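The Case for Publishing Porosity

Print this article
E-mail this article

Stone for kitchen counters is sold by name and by picture. A buyer who asks for the absorption rate of a slab is usually shown another slab. I think this is a defect in the trade, and a cheap one to correct: every slab offered for indoor work surfaces should carry a label giving water absorption by weight, the test method, the finish, and any resin treatment applied before sale.

These numbers already exist in many cases. Quarries and processors test their material for architects, who will not specify exterior cladding without the results. The same block, cut thinner and sent to a retail yard, loses its data on the way. At the Welham yard I asked for test sheets on 54 slabs. The yard could produce a sheet for the supplier's blocks but could not match any sheet to a slab on the rack.

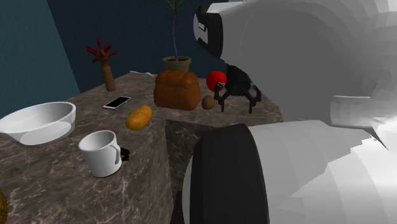

What the label should say

Absorption is the first figure. It is found by drying a sample to constant mass, soaking it, and weighing it again. The result is a percentage, and it predicts fairly well how fast oil or wine will move below the surface. It does not predict etching, which is a chemical reaction between acid and calcite. A dense marble with very low absorption will still etch under lemon juice. The label therefore needs a second line stating whether the stone is calcite-based, and that line can be a plain yes or no.

Resin is the third item. Fractured stone is commonly filled and backed with resin before polishing, and there is nothing wrong with the practice. It does change how the surface behaves. Resin fill can yellow in strong sunlight, and it softens at temperatures the surrounding stone tolerates. A buyer who puts a hot pan on a filled seam has a reasonable complaint if the fill was never disclosed.

The usual objection is cost. Tellik, a processor that labels its whole indoor range, tests one sample per block and prints the result on each slab cut from it. One block in its October price list yielded 54 slabs from a single test. Spread over that many pieces, the charge disappears into the price of cutting. The objection has more force for small yards that buy remnants, and I would exempt remnants, provided they are marked as untested.

A second objection is that natural stone varies, so a block average misleads. It can. Two slabs from opposite ends of a block may differ, and one slab may differ across its own width. But lumber, wool and concrete also vary, and all are sold against stated properties with a tolerance. The label can carry a range.
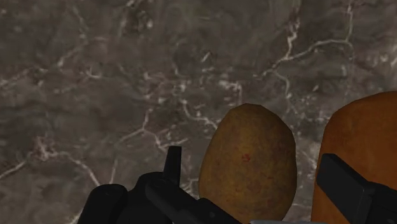
Appearance is a poor substitute for this information, although most buyers use it as one. Many people assume that heavy veining means weak stone. Some veins are healed fractures filled with mineral as sound as the rock on either side, and some are planes along which the slab will part when the sink cutout is made. On a polished brown-gray marble crossed by thin white and cream veins that fork in every direction, the eye cannot sort one kind from the other. A flexural test on a sample cut across the veining can at least give the buyer a strength figure, and it belongs on the label as an optional fourth line.

Sealers should be held to the same standard. Akier sells a penetrating sealer with a stated coverage rate and no stated reduction in absorption, which leaves the buyer with the less useful of the two numbers. A sealer applied to stone that hardly absorbs anything remains on top as a film and has to be scrubbed off. Without the stone's own figure, the instruction to "seal annually" is guesswork — sometimes harmless, sometimes a yearly waste of an afternoon.

I would start with a voluntary label in a fixed format, so that a slab from Abou Zeid can be compared with a slab from Tellik without a calculator. Four lines and a block number would fit on a card. The yards already attach a card to each slab, and at present it carries the name of the color and the price.

Print this article
E-mail this article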